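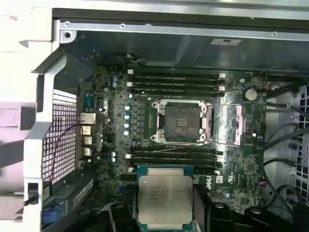 How to Move an Old Workstation to a New Processor

Office workstations that come off lease are cheap, and the slowest part in many of them is a processor that can be swapped in an evening. The steps below are for a single-socket Dell tower with an Intel Xeon, but most business desktops with a socket of the same general type follow the same order.

Before you buy anything

Find the exact model of the computer and look up the list of processors the maker supports for it. A chip that fits the socket may still be refused by the firmware. Check the power rating too. If the new chip draws more than the old one, you may need the larger heatsink that was sold with the higher models.

Update the BIOS while the old processor is still installed. Write down the version number before and after. If the update changes your drive settings, put them back the way they were and make sure the machine still starts.

Used chips are usually fine. Ask the seller for a clear photo of both sides and compare the markings on the lid with the listing.

What you need

Phillips screwdriver
Thermal paste
Isopropyl alcohol, 90 percent or higher
Lint-free cloths or coffee filters
Anti-static wrist strap
A small box for screws

Removing the old processor

1. Run the computer for 14 minutes or so under a normal load, then shut it down. Warm paste lets go more easily.

2. Unplug the power cord and hold the power button for a few seconds. Take off the side panel and lay the case flat.

3. Unplug the heatsink fan. Loosen the heatsink screws a few turns each, in a cross pattern, until all of them are free.

4. Twist the heatsink gently left and right, then lift. Do not pull straight up on a heatsink that feels stuck.

5. Release the lever or levers and open the retention frame. Lift the old chip by its edges and put it in a plastic tray.

Installing the new one

1. Look at the socket pins under a good light. They should form even rows. If one is out of line, stop there and decide whether you want to try straightening it.

2. Match the triangle on the corner of the chip to the mark on the socket, and check the notches. Lower the chip flat. Don't slide it or press on it.

3. Close the frame and lock the lever. Some resistance is normal.

4. Clean the heatsink base with alcohol and let it dry. Put a pea-sized dot of paste in the middle of the processor lid.

5. Set the heatsink down level. Tighten the screws in the same cross pattern, a little at a time, and plug the fan back in.

First start

The first boot can take longer than usual, and the machine may restart once by itself. Go into the BIOS setup and confirm that the new processor is named correctly and that all the memory shows up. Missing memory often means the heatsink is tightened unevenly or the chip isn't seated well.

Once the operating system is up, run something heavy for half an hour and watch the temperatures. My own test is a batch of 653 photos exported at full size, which I also run before the swap so I have a time to compare.

Update: Fikri Entili wrote to ask about reusing old paste. Don't. Wipe it off both surfaces and start fresh, even if you only lifted the heatsink for a minute.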